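3.2 Packaging and the decision to store or discard
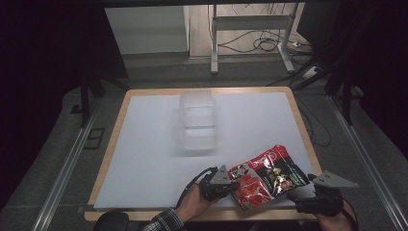 Figure 4. Snack bag held between two grippers, and translucent container on the table.

The second part of our study asks how households decide what to do with food after a package is opened. Earlier work in the town of Istora treated this decision as a question of taste or of money, but the interviews made by Fadime Bozkurt in May suggest that the package itself has a strong influence. Of the 100 households which kept our diary, 59 said that they move dry food to another container at least once per week, and 28 said that they never do it. Bags and boxes were described in very different ways. A printed bag such as the red one in Figure 4, with food shown on its front, tells the buyer what is sold but hides how much is left. A translucent box, like the one standing near the middle of the board in the same figure, was for many participants a sign that the food still "belongs to the kitchen" and should be finished.

We coded each diary entry by type of food, type of package and number of days until the food was eaten or thrown away. Entries with a missing date were removed before the analysis. The coding was made by two persons separately, and differences were discussed with Hélder Simões until one code was agreed. For snacks, the time until the last portion was shorter in households with children, as we expected. For rice, lentils and dried fruit we did not find such a difference.

The place of storage was also important. In Javovton, where most of the apartments have small kitchens, participants often kept opened bags on top of the refrigerator and forgot them there. In Flistach the kitchens are larger and 49 participants reported a separate closet for dry food. One woman explained that she opens this closet only before shopping, so food at the back can stay there for months. We return to this point in Section 4, where the effect of kitchen size is separated from the effect of household income.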